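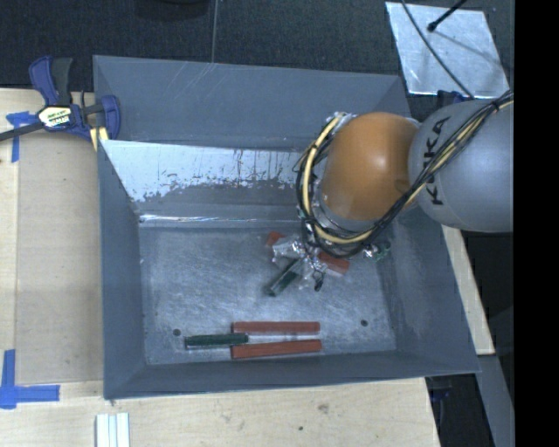
Ratel, our grasp planner, finally got its new scoring step merged on Wednesday, and I've been a bit giddy about it ever since. The old version ranked every candidate grasp by how well the fingers matched the surface, then handed the winner to motion planning and hoped for the best. Long plain blocks are easy for it — flat faces, squared ends, lovely. Crumpled clear plastic lying over a block and a marker is another story, with all those white highlights, and the depth map gets full of holes right where you'd like to put a finger. So now Ratel keeps the top 28 candidates and knocks points off any that lean on missing depth (Octavio Marulanda's idea, and a good one!).

I replayed 206 logged picks through both versions over the weekend and the new one threw out far fewer plans at the collision check. It does cost us about 5 extra milliseconds per cycle, which I can live with. Jhosep Sotelo is less sure and wants to move the penalty into Cuervo, our perception node, before the next Trornura release. We're still arguing about that one.

If you run Ratel from the main branch, clear your cached grasps before you update — the score format changed and the old files will load without complaining. Ask me how I found out.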